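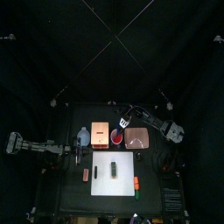

Fiches d'atelier Homivis, numéro 56

Apprendre au robot à effacer et ranger un tableau blanc : enregistrer ses premières démonstrations à distance

Dans la fiche précédente, nous avions laissé nos deux bras calibrés et les pinces réglées, et plusieurs d'entre vous nous ont écrit pour demander la suite. La voici enfin, avec un peu de retard, et une tâche que nous aimons beaucoup parce qu'elle a l'air enfantine et qu'elle ne l'est pas du tout : saisir un feutre, tracer un trait, reposer le feutre, prendre l'effaceur et nettoyer. Prévoyez une bonne demi-journée, du café, et si possible quelqu'un pour vous relayer (au bout d'une heure aux commandes, on serre les dents sans s'en rendre compte).

Préparer la table

Posez le tableau à plat, sur l'avant du plateau, et répartissez les feutres de part et d'autre : chez nous, le noir est à gauche, avec l'effaceur rose un peu plus loin, l'orange et le vert sont à droite, dans le prolongement l'un de l'autre. Les objets qui ne servent pas à l'exercice vont au fond, en rang. Le pichet bleu pâle, le gobelet rouge avec sa spatule et le plateau cuivré reviendront dans d'autres fiches, alors autant que le robot s'habitue tout de suite à les voir sans y toucher. Le bloc vert sombre, debout sur le tableau, appartient à la variante décrite plus bas.

Des parois noires tout autour de la table rendent bien service : le fond reste le même d'une séance à l'autre, même quand un collègue traverse la pièce.

Choisir la position de départ

Écartez les deux bras vers l'extérieur, l'un à gauche, l'autre à droite, pour que le tableau soit dégagé avant chaque prise. Enregistrez cette pose dans Trurkside sous un nom que vous retrouverez facilement (nous avons mis « repos », et nous nous en félicitons tous les jours). Chaque démonstration commence et finit là. C'est un peu fastidieux au début, on a envie de tricher, mais les enchaînements seront bien plus propres ensuite.

Prendre les commandes

Lancez l'enregistrement, attendez deux secondes sans bouger, puis amenez doucement la pince droite au-dessus du feutre orange. Descendez à la verticale, fermez, remontez, et seulement après partez vers le tableau. Le trait peut être court et tremblé, cela n'a aucune importance ! Ce qui compte, c'est un contact léger et régulier. Reposez le feutre près de sa place, puis passez à la pince gauche pour l'effaceur.

Si vous ratez une saisie, reprenez calmement et gardez la prise, à condition que la correction soit nette. Si vous avez hésité longtemps en l'air, supprimez-la. Une bonne démonstration dure chez nous 45 secondes.

Varier sans tout bouleverser

Faites d'abord une série avec la même disposition, puis décalez un feutre, tournez l'effaceur, échangez deux couleurs. Pour la variante, laissez le bloc vert sur le tableau et demandez au bras gauche de l'enlever avant d'écrire. Nous avons entraîné notre premier modèle avec plus de 125 démonstrations, variante comprise, étalées sur plusieurs jours du mois de novembre.

Relire avant d'entraîner

Regardez vos prises en accéléré, le lendemain de préférence. Vérifiez que la pose de départ est bien respectée et que le feutre ne sort jamais du champ au moment de la fermeture. Notez la couleur utilisée dans le nom du fichier, vous vous remercierez au moment du tri.

La prochaine fiche portera sur l'entraînement et sur les réglages de pince Hultov pour les objets minces.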